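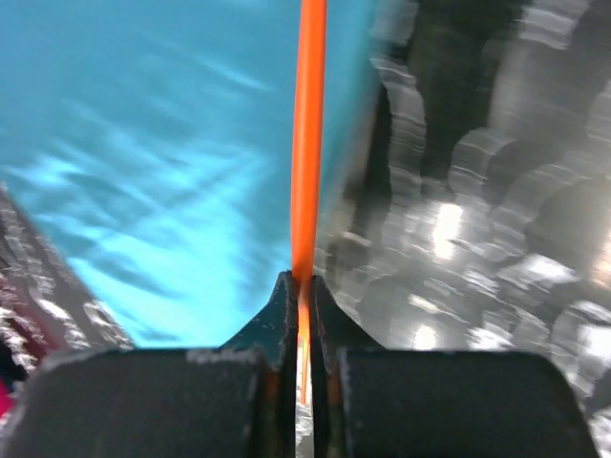 Plarkodis arm build: frequently asked questions

What is Plarkodis?
Plarkodis is a small robot arm with a two-finger gripper, built in the Stelletti shared workshop by Duygu Yazıcı and Lucía Cabello. It is a hobby project. We started it to learn how to do the wiring and control code ourselves.

What did it cost?
The parts came to $471. That leaves out the laptop and the bench tools, which we already had. The gripper took $416 of our time and patience on top of that, if you count the two versions that went in the scrap bin at what we paid for them.

What can it pick up?
Thin, stiff things are the easiest. The fingers taper to narrow tips, so a slim rod held upright between them is a good first test. We use one whenever we change the grip force setting.

Does it handle cloth?
Not reliably yet. Cloth folds away from the tips, and bright fabric close to the wrist camera fills most of the view. Fast wrist moves also smear the picture, so we slow the arm down near the bench – 5 cm per second is our current limit.
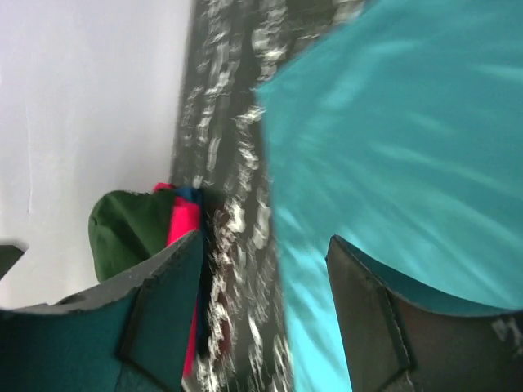
How often do you calibrate the wrist camera?
Once at the start of each session, and again after any crash or loose screw. It takes a printed checkerboard and 22 still shots. Keep the arm still for each one.

Which software does it run?
Our own control program, called Skosik. It sends joint positions to the motors and saves the camera video with a time stamp. The February version fixed the bug that made the wrist jump on startup.

Can I build one?
Yes. The drawings and parts list are in the Benítez binder by the workshop door. Please put the binder back when you are done – it is the only printed copy.

Page last updated Thursday, March 14, 2024.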